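Okay so I've been promising a thread on the Brulon kit for forever and today is the day. Grab a snack, it's a long one. (1/a lot)

For anyone new here: Brulon is a hand-held gripper kit from Zarura. You hold the gripper, you do a chore with it, it records the motion, and you train an arm on what you did. No arm needed on day one, and that was the whole reason I wanted it so badly.

I've had mine since November. I paid for it myself, Zarura doesn't know I exist, and they definitely didn't see this before I hit post.

Setup first! The box is nicely packed and the quick start card is one page. I loved that card. Then you get to the calibration section of the full manual and it reads like it was translated twice and then proofread by a cat. Budget an afternoon. I budgeted an hour, ha.

The thing I worried about most was weight, and it's fine! I can go three sessions before my forearm starts complaining. My wrist is another story — the grip angle is clearly made for somebody with bigger hands than mine, and there's no adjustment for it. Zarura, if you're reading, please sell a smaller handle. I will buy it immediately.

Trigger feel: gorgeous. Really smooth, no dead spot at the start, and you can close it super slowly without it jumping. I borrowed a Kariuki last year to compare and that one had a squeeze like an old stapler.

Now the fun part, tasks. Everybody starts with blocks and cups, and sure, do those, you'll feel like a genius. But I wanted to know how it does on the annoying stuff, and the most annoying stuff I can think of is thin plastic. Bags! Bags are evil! 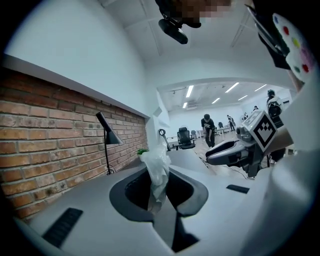

With anything floppy you have to slow way, way down. My early recordings were me going at normal human speed, and when I trained on them the arm would just swipe at the air like a cat with a curtain. Once I started pausing before every pinch and taking a tiny bite of the plastic instead of a big one, the recordings got so much more useful.

Also clear plastic is rough on tracking whatever you're holding, so watch your playback before you record a giant batch. I skipped that once and threw out two whole evenings of work. I'm still mad about it.

Software! It's called Mirar and I go back and forth on it. Playback is great, trimming clips is great, and the search is surprisingly good if you name things properly (I don't, I have a folder called "bag stuff new new"). Exporting is slow. Like, go make a sandwich slow. And it will not remember my export settings between sessions, which makes me want to lie on the floor.

The last update, the one from 30 Jan 2020, did fix the crash when you unplug the gripper with a recording open. Thank you thank you thank you.

Support has been good to me. I wrote in about a sticky trigger and Rafferty Blackwood on their help desk got back to me in about two days with a real answer, plus a little drawing of which screw to loosen. The drawing was adorable and it worked.

Stuff I'd change: the handle size (see above), the manual, a longer cable, and a carrying case that doesn't cost extra. For the price the case should be in the box, come on.

Who should get it? If you already have an arm, or know you'll have access to one, and you want to teach it fiddly everyday chores, I'd say yes. If you just want a robot to play with this weekend, hmm, maybe wait — you'll spend a lot of time being the robot yourself before anything moves on its own.

I'm doing zippers next and I'm scared. If you've recorded zippers with one of these, please tell me how you held the fabric still, my replies are open.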